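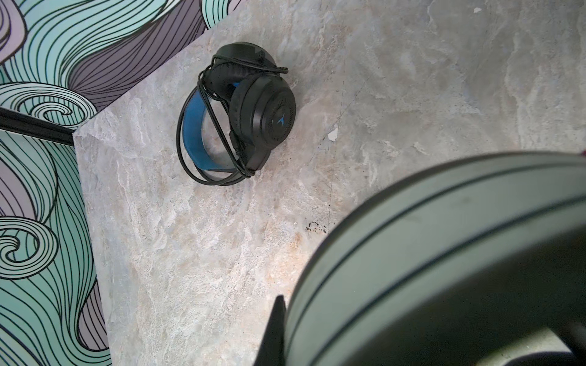

Tuesday, June 4, 2019
2 min read

Skidosik gets a grip on things with cables attached

Hi all, Willy Maes here from the Skidosik project at Flusinska. I usually leave the press releases to people who enjoy writing them, but I've been waiting since November to share this one, so you get me instead!

We've been teaching a robot arm to pick up everyday things that come with a cord. Headsets, mostly, plus a few chargers and a hair dryer I gave up for science. Robots have gotten pretty good at mugs and boxes. Give them something with a loose cable wrapped around it and they tend to grab the cable, or hook a loop on the way in and drag the whole lot across the counter. I've watched that happen more times than I'd like to admit.

Our method is called Hameo, and the idea is simple enough that I was a little embarrassed it took us so long. The small camera at the wrist looks at the object from a distance, and the software sorts what it sees into two groups — parts that will hold their shape when squeezed, and parts that won't. A headband goes in the first group and a coil of cord goes in the second. Then the arm plans its way in around the floppy stuff, and it keeps checking as it gets closer (the gripper blocks a good chunk of the view, so that early look matters a lot).

Now the numbers. We ran 753 pickup attempts in all. Of those, 314 were on headsets with the cable left coiled however it happened to fall, and Hameo got a clean lift on 291 of them. By clean I mean off the surface, held by a solid part, no cord caught in the fingers. I'm really happy with that!

We also moved the tests off our plain lab bench on purpose. Marble patterns, busy wallpaper, little stains and scratches — all of that can look like cable to a camera, especially a thin dark line on a pale surface. Black cord on a black ear cup is still the hardest case, and most of the misses I looked through were exactly that. We're working on it.

The test hardware was put together with our friends at Van der Linden, who were very patient about how often I changed my mind on the finger shape.

Next up is unwrapping the cord once the object is in the air, and I'll make no promises about when. If you'd like to talk about the method or come by for a demo, ask for me at Flusinska and mention Skidosik. I'm always glad to show people around.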